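Senach Evening School
Textiles for the Home, Unit 3: Cloth and Water

These notes go with the second half of the unit. Read them before the sample session and bring your fabric notebook.

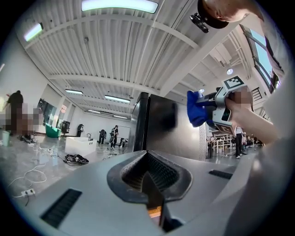 Last time we looked at how yarn is made and how a weave is read. Now we turn to what happens when cloth gets wet, why some fabrics take up water and others shed it, and what this means for washing and drying at home.

How cloth takes up water

Water gets into cloth in two ways. It can go into the fiber itself, or it can sit in the gaps between fibers and between yarns. Most fabrics do some of each, but the balance differs a great deal.

Cotton and linen are plant fibers. They are mostly cellulose, and water is drawn to cellulose. The fibers swell when wet and get a little stronger, so cotton stands up well to hard washing. Wool also takes water into the fiber, and can hold a good amount before it feels damp to the hand. Wool gets weaker when wet. Lift a wet sweater from underneath and never by the shoulders.

Polyester takes almost no water into the fiber. A polyester cloth can still hold water in the gaps, and a very finely split polyester yarn has a huge number of gaps. This is how a cleaning cloth made from such yarn can pick up a spill even though the fiber hardly absorbs anything.

Wicking

Wicking is the movement of water along the narrow spaces in a yarn. Narrow spaces pull water farther than wide ones. A tight twist can slow it down by closing the spaces off. Finishes matter too. New towels often wick poorly because of softener left on them at the mill, and they improve after a few washes.

Do not mix up wicking and absorbing. A fabric can move water quickly and hold very little of it. Sports shirts are made this way on purpose.

Sample test

Each table will have strips of the same width from four fabrics: Akimley cotton toweling, Minami linen, a plain polyester lining, and Tornasura wool flannel. The Tornasura is left over from the February class and has been washed once already, so note that in your book.

Hang each strip with the lower end just touching the water in the tray. Leave it for 16 minutes. Mark the height the water has reached with a pencil, not a pen. Pen ink will travel up with the water and spoil the mark.

Then lay the strips flat on the rack for 30 minutes and feel each one. Write down what you feel in plain words: wet, damp, cool, dry. Cool and damp are easy to confuse. Press the strip against the inside of your wrist if you are unsure.

Do the test 2 times with fresh strips. If the results are far apart, check whether the first strips were hanging straight.

Shrinking

There are two kinds of shrinking to know for this unit.

Relaxation shrinking happens when cloth that was stretched during weaving or finishing goes back to its natural length. It shows up mainly in the first few washes. Cotton and linen do this. If you are sewing with either one, wash the fabric before you cut it.

Felting shrinking happens in wool. The surface of the fiber has scales, and with heat, soap and rubbing the fibers creep past each other and lock. It keeps going as long as the rough treatment does, and it cannot be fully undone.

Drying

Warm air and moving air both speed drying. A room with the window shut soon fills with damp air, and drying slows no matter how warm the room is. Leave space between items on a line. Fold heavy knits over a flat rack.

Dark and bright colors can fade in strong sun. Turn them inside out or hang them in shade. White cotton and linen do well in sun, and it helps keep them white. Wool and silk can yellow.

Terms for this unit

Absorb: to take a liquid in.
Wick: to carry a liquid along narrow spaces.
Finish: any treatment given to cloth after weaving or knitting.
Preshrunk: treated at the mill to reduce later shrinking. Some shrinking may still happen.

For next time

Read the care labels on three items you own, one of them a blend. Copy the fiber content and the washing advice. For the blend, write a sentence on which fiber you think the advice is meant to protect.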